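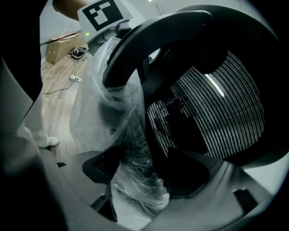 Open day at the Clistum bakery
Wednesday, May 22, 2019

The Clistum bakery opens its doors to the public once a year, and this was the first time our baking club had managed to get places. Five of us went. Gwion Ifans drove, we left just after six in the morning, and we still missed the first batch of croissants going into the oven. If you want to see those you need to be on the early tour, and it fills up by Easter.

Clistum makes pastry and very little else. There is a small range of loaves for the shop at the front, but most of the building is given over to laminated dough, tart cases and a line of frozen puff pastry sold to hotels. Myfanwy Howells, the head baker, took our group round. She asked us to take off rings and watches and handed out hairnets and white coats. Beards had to be covered as well, which held things up while Gwion found the loops.

We began in the flour store. They use two main flours, a strong one for the croissants and a softer one for shortcrust, and a small amount of wholemeal rye that goes into one tart case. Myfanwy let us rub a bit of each between our fingers. The soft flour clumped when squeezed and the strong flour ran off the hand. She said she still does this with every delivery, even though the mill sends a sheet of test results with it.

The butter room was cold enough that Heledd Jenkins kept her scarf on under the coat. Butter for lamination arrives in flat sheets of 2 kg, made with a higher melting point than the sort we buy in packets. At home, she said, the best you can do is buy the driest butter you can find, beat it flat between two sheets of baking paper and put it back in the fridge until it bends without cracking. I have always used mine too cold, and I suspect that is where my broken layers come from.

From there we went through to the main floor. The sheeter is a long belt with rollers in the middle, and the dough goes backwards and forwards through it while the gap is closed a little at a time. Nadetti is the name of the machine, or of the firm that makes it; it was on the control panel and the staff use it as if it were a colleague. One full pass from thick slab to folded block took a few minutes. Then the block was wrapped and went back to the cold to rest. They give it one double fold and one single fold for croissants. Puff pastry gets more folds over two days.

Atieno Mosoti runs the tart section and was the best speaker of the day. She showed us how they line the cases: a disc of pastry over the tin, a press that comes down and pushes it into the corners, then a rest in the cold before baking. Her advice for doing it by hand was to lift the edge of the pastry and let it drop into the corner, and never to stretch it up the side. Stretched pastry shrinks back in the oven. She also bakes her cases blind for longer than most books tell you. The ones we were shown were a proper brown all over, and she broke one to let us see that the base was the same colour as the rim.

Someone asked about soggy bottoms under fruit. She brushes the hot case with beaten egg white and returns it to the oven for a couple of minutes, and under plums or rhubarb she adds a thin layer of ground almonds and sugar. The bakery turns out 200 rhubarb tarts on a busy day at this time of year. They stop when the outdoor crop gets stringy, usually late in June, and move over to gooseberry.

The ovens were the least interesting part for me, mainly because we had to stand behind a yellow line and it was noisy. The deck oven is called Nicholas, after a baker who worked there before any of the present staff. The tarts go in at 200 degrees and are turned once.

After the tour there was a short practical session upstairs, with space for 40 people at long tables. We each got a piece of rested dough and made a small galette with apricots. Zyanya Bermúdez, who teaches the evening classes, went from table to table. She had me take off nearly half of my fruit, and I was glad of it afterwards, as the ones with a heaped middle had leaked all over the tray. She folds the border in short overlapping pleats and presses each one down firmly at the base. Sugar goes on the pastry last, over a brush of milk.

While the galettes baked we had coffee and tasted three custards side by side. One was thickened with cornflour, one with plain flour and one with egg yolk only. Our table preferred the cornflour one. The yolk custard was richer but had a slightly eggy smell once it cooled.

A few practical points for anyone thinking of going next year. Tickets are free but the practical session has a charge, payable on the day by card only. Wear flat closed shoes, as they will turn you away in sandals. There are stairs up to the teaching room and I did not see a lift, so ask before you book if that matters. Parking is in the yard behind the building. The shop sells the hotel puff pastry in frozen blocks during the open day, and I bought two. They also had the butter sheets, but those had gone by the time we came down.

I have made the Clistum shortcrust twice since, from the handout, and it needed a spoonful more water than stated with my flour. Heledd has the spare copies of the handout and will bring them to the next meeting.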